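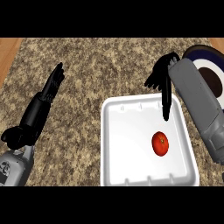
Two-Arm Kitchen Simulation and Shared Workshop Build
Student project report
Lajos Major and Erzsébet Fülöp
April 23, 2026

1. Background

We started this project in August in the shared workshop at Zollia. The goal is a two-armed robot that can stand at a kitchen counter and take one piece of food out of a tray. The arms get workshop time only on two evenings a week, so most of the control work is done in a simulator first. We call the simulated kitchen Paltier, after the name of the folder it was first saved in.

2. The simulated counter

The counter has a granite texture with wood next to it. On it we placed a white foam tray with one tomato in it, and a round plate with a dark blue rim. The tray is modeled like the ones meat comes in at the grocery store, with raised edges and small notches in the rims. We kept the edges because a flat tray made the task too easy. The fingers have to come in from above and clear the rim.

Both hands are black and have several fingers. In the view at the top of this report the right hand has one finger pointing down over the tray and is not touching the tomato. The left hand is held out over the counter with its fingers straight.

3. Method

Each trial starts from a saved pose. The tomato is moved to a new spot in the tray and the right hand has to lift it clear. The left hand only has to stay out of the way. A trial counts as a success if the tomato is above the rim and still in the hand 3 seconds later.

We ran 200 trials with the first controller and 200 with the second. The first one closed all the fingers at the same speed. The second one slows each finger down when it makes contact.

4. Results

The first controller succeeded in 66 trials. Most of the failures were the tomato rolling to the side wall, where the fingers could not get under it. The second controller did better, but Erzsébet found an error in how the contact force was logged, so we are not reporting a number for it until the runs are repeated.

5. Workshop build

The bench for the real arms is bolted together and level. The wiring is done on the left side. On the right side the wrist cable was too short and pulled tight when the elbow bent, so Lajos made a longer one. It still needs a strain relief.

6. Remaining work

Repeat the second set of trials with the logging fixed.
Measure the friction of a real foam tray. The value in Paltier is a guess.
Finish the right wrist cable and test it over the full elbow range.
Add the plate as a place to put the tomato down.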